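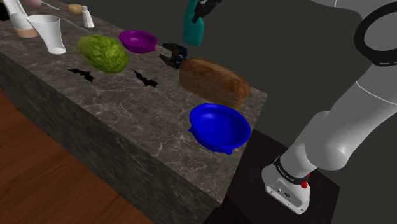
Testing a counter-clearing job in simulation

Can an arm tidy a kitchen yet? Sort of. Slowly. Quick steps for the Unska build, version 2.

1. Load the kitchen. Leave the lights alone for now.

2. Pick one target. Bottle is easiest, bread is harder, lettuce is a pain.

3. Set the grip force low and lift straight up. Go high enough to clear any bowls before you move sideways – most of my crashes were here.

4. Lower, open, back off. Don't skip the back off.

5. Run it 70 times with the items shuffled. Write down every drop, even teh silly ones.

6. Change one thing. Run again.

Seed 1008 is a good nasty one, everything ends up bunched together.

Passing in sim doesn't mean it will do your washing up. Wet plates, cutlery, a real worktop – still want a person for those. Trelledcombe settings to follow in July, if I get them working.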